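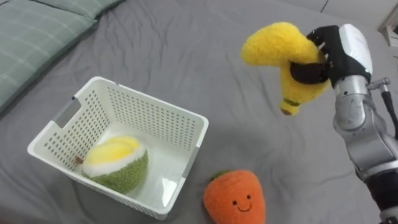
Maricel Ambrosio objects to the word "ghosted" as a label. Her comment on the first draft was that two people who both stop writing after a polite exchange have not ghosted each other, and that a dataset of dating app chats should not say they have. The label was split in release 2 and her objection is the reason the two classes below exist.

Kistley: first-message threads from dating apps

Version 2
Maintainers: Crisanto Yap, Eglė Kivi
Language: English
Format: JSON Lines, UTF-8, one thread per line

Contents

Kistley holds 1,000 short conversations between matched pairs. Each thread starts at the first message after a match and stops at the first of these: 20 messages, an agreed date, an unmatch, or the last message before the donor exported the chat. Both people in every thread gave consent. Threads where only one side agreed were deleted, including the agreeing side's half.

Of the 1,000 threads, 300 are held back as a test set. The split is by donor pair, so no person appears on both sides of it.

Fields

thread_id: string, stable across versions
messages: list of objects with sender (A or B), text, and gap_minutes
outcome: one of date_agreed, one_side_stopped, both_stopped, unmatched, moved_off_app
opener_type: one of greeting, question, profile_reference, joke, other
tone: integer from 1 to 5, where 1 is hostile and 5 is warm
notes: string, often empty

gap_minutes is the time since the previous message in the thread. It is null for the first message. Clock times were removed because, combined with a mention of a night shift, they made one donor easy to identify.

Outcome labels

one_side_stopped means the last message asks a direct question or proposes a plan and gets no reply. both_stopped means the last message does neither. The rule is mechanical and gets sarcasm wrong. "So I guess you died?" counts as a direct question.

moved_off_app is assigned when a phone number or handle is accepted. What followed is unknown. Do not merge it with date_agreed -- the Resska baseline did this and its scores cannot be compared with ours.

Annotation

Ramil Baluyot and Crisanto Belmonte labeled tone separately. Where they differed by one point, the lower value was kept. Where they differed by more, Eglė Kivi read the thread and chose. Release 1 used the mean, which produced half points that broke several loaders.

Redaction

Names, employers, streets and venues are replaced with bracketed tags such as [NAME_A] and [VENUE]. Pet names were left in. Photos, voice notes and GIFs appear as [MEDIA] with no caption. Emoji are unchanged.

Known problems

- Donors skew toward people who still speak to each other, so unmatched is rare.
- opener_type has no class for a pasted line sent to many matches. Most of these sit under joke.
- The loader in the Gurcombe toolkit drops empty notes fields and then fails its own schema check. Pass keep_empty=True.
- A few messages written partly in Tagalog are tagged as English.

Use

Research on conversation and message timing is fine. Training a system that writes to matches on a user's behalf is not permitted under the license, and neither is any attempt to identify a donor.

Removal

Either person in a thread can ask for it to be taken out, without giving a reason. The thread_id is retired and not reused. The next removal pass is in March.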